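Search this manual Go

Gorkevent Two-Arm Bench Cell
Section 16: Arm Stops or Lets Go During a Pick

Use this section when an arm halts over the table with fault 27, or when the gripper closes and the pack is left behind. Revised 11 March 2019.

CAUTION: Keep hands, sleeves and tools off the table while either arm has power. An arm that has stopped on a fault can still drop or swing when the fault is cleared.

16.1 Make the cell safe

1. Press the stop button. Do not use the pause key on the screen. Pause leaves the motors live.
2. If the gripper is holding a pack, support the pack from the side before you release it.
3. Turn the key switch to OFF and take the key with you.
4. Look at both arms. If the links are touching, go to 16.4 before doing anything else.

16.2 Check the gripper

1. With the power off, move the fingers by hand. They should slide evenly along their full travel.
2. Wipe the gripping faces with a dry cloth. Do not use solvent.
3. Clear the patch of table under the gripper, restore power and open the fingers fully from the jog screen. 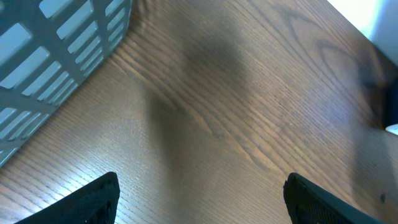 4. Close the fingers at the slowest speed. If one finger arrives before the other, run the centering routine from the Service menu.
5. Repeat the open and close cycle 16 times. If the fault comes back, replace the finger set (Illari kit, supplied with the cell).

Note: The finger counter warns at 1,000 cycles. The warning does not stop the cell. Log it and carry on to the end of the shift.

16.3 Check the cables

A cable that catches on a pack will pull the wrist off its path. The controller reads the extra load as a collision and stops the arm. Most cases of fault 27 reported to us have been cable faults.

1. Turn the power off again.
2. Follow each cable from the rail to the wrist. Look for flattened spots, cuts and loose plugs.
3. Leave enough slack at the wrist for a full turn, and no more.
4. Restore power and jog each arm over the packs at low speed. Watch the cable loop, not the fingers.
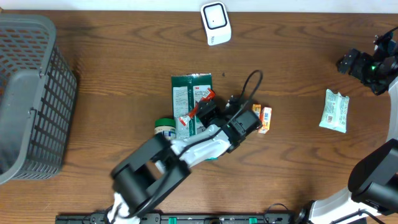

Ewurabena Atinga wrote to us that she had replaced two wrist cables before finding that the loop only caught when the arm reached across its own centerline, and she asked that the jog test include that move. It is now step 5.

5. Jog the arm across its centerline and back. Stop at once if the loop touches anything.

16.4 Arms too close together

1. Keep the power off. Loosen the shoulder brake on one arm only, while a second person holds the link.
2. Move the arm back toward its own side of the rail and tighten the brake.
3. Check the rail bolts. An arm that has shifted on the rail will no longer match its stored zones.
4. Reload the zone file. Old Zarkis zone files will load without an error but are not valid for this cell.

16.5 Check the pick area

Retaught positions are only as good as the layout they were taught on. Lay the goods out as they will be during the run, then jog to the approach point and stop.

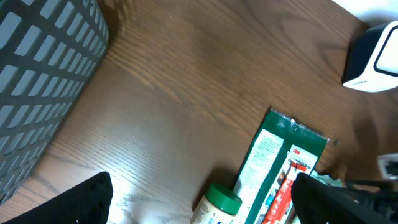
Fig. 16-3. Approach to a blister card and jar, seen from the wrist.

1. Check that both fingers clear neighboring goods on the way down.
2. Lower the approach speed if the arm has pushed goods aside on earlier runs.
3. Save the point under a new name. Keep the old one until the test run has passed.

16.6 Test run

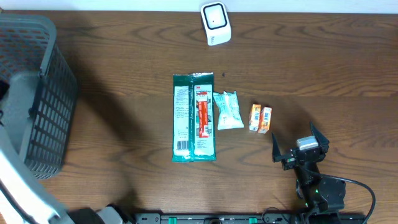

Run the first test at the lowest speed with one arm enabled, and stay within reach of the stop button. Pick single, separate items first. Goods set close to each other, like the 3M package with the crumpled packet right beside it, should be left for the second pass. Cartons that stand slightly offset need their own approach angle, so teach each of the two orange boxes by itself. If fault 27 returns at any point, save the log before you switch off.

Note: Customers with a Grgić service contract should send the log with the serial number from the controller door.

Gorkevent Support | Contact | Copyright 2019 Gorkevent | Back to top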